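Lumness table-setting project: progress report to the Rulgate fund, November

Thank you again for your patience while we moved our planning software over to its new home. It has been a longer stretch than any of us hoped, but there's plenty to tell you.

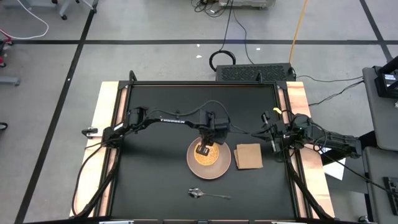

The biggest piece of work since our last report has been the planner, which we call Stomach (the name began as a joke at lunch and has stuck to everything, including the folder names). Its job is to decide which arm goes first and to keep the two of them out of each other's way over a small table. The old version planned each arm separately and then checked for trouble afterwards, so we saw a lot of stopping and starting. The new one plans both together, and if one arm has to wait, it waits somewhere sensible.

We recorded 276 runs on the breakfast tasks this period. In 95 of them the planner had to change its mind partway through, and we've kept every one of those with its full log, as they're far more useful to us than the tidy ones. Our whole collection now stands at 1934 runs, all in the same format, and we can finally search it by task, by arm and by the kind of stop.

Perception has been slower going. Plates and spoons are in decent shape, although shiny metal still gives us odd depth readings under the afternoon lights. Soft food is harder. A waffle gives a little when a finger touches it, and our contact estimate was treating that give as a slip and closing the gripper further. We've put in a gentler force limit and a short pause before the second reading. Early results look good to us, but we'd like another month with it before we put a number in front of you. Paper napkins remain a nuisance – the software likes to see a folded stack as one solid block.

On the tooling side, we've replaced our old playback viewer with one built on Šimko. A new student can now open a run and step through it without help, where before it meant half a day of setup and a fair bit of grumbling.

Spending is on track, apart from 30 hours of programming time carried over from the move. Next we'll turn to napkins, then to handing items from one arm to the other. We'd be delighted to have you by for a visit any morning that suits.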